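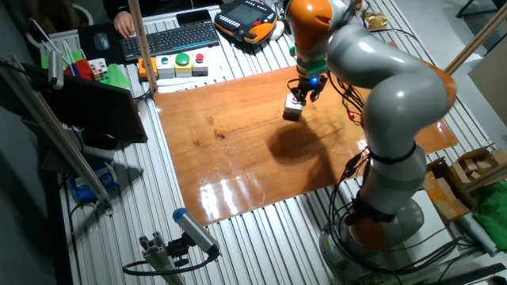 Huiling Song asked the list if a gloss finish on a kitchen table is something you regret by May, and I've got opinions! I did ours in gloss three years ago and I still like it, mostly. It wipes down fast, and the grain comes up a lot richer than it ever did with oil. But oh boy, the light. Any lamp you own is going to show up in that table, so think about where you eat and where the window is before you open the can.
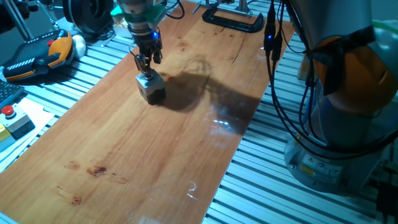 On 8 January 2021, Huiling Song wrote:
> Fadness sells the gloss and the satin for the same price, so
> money doesn't settle it. I have 11 days before my in-laws
> come. Can I get four coats on in that time, or should I
> leave the old finish alone until they go home?

Four coats in 11 days is doable if the room is warm. I waited a full day between coats, sanded lightly each time, and then kept everybody off it for seven more – my kids were not pleased. If your kitchen is chilly I'd do three and stop.

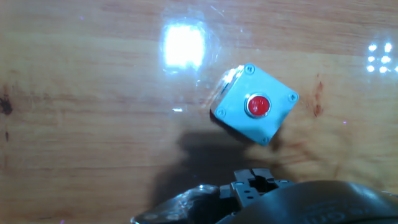
Go satin and quit worrying, was the advice I got from the fellow at the Zernlow paint counter, and my sister says the same. They may be right for a table that gets homework and hot pans. I'd still brush both on a scrap first and look at them at supper time with the lights on.

Let us know which one you pick, and save me the leftover sandpaper if you're driving out this way.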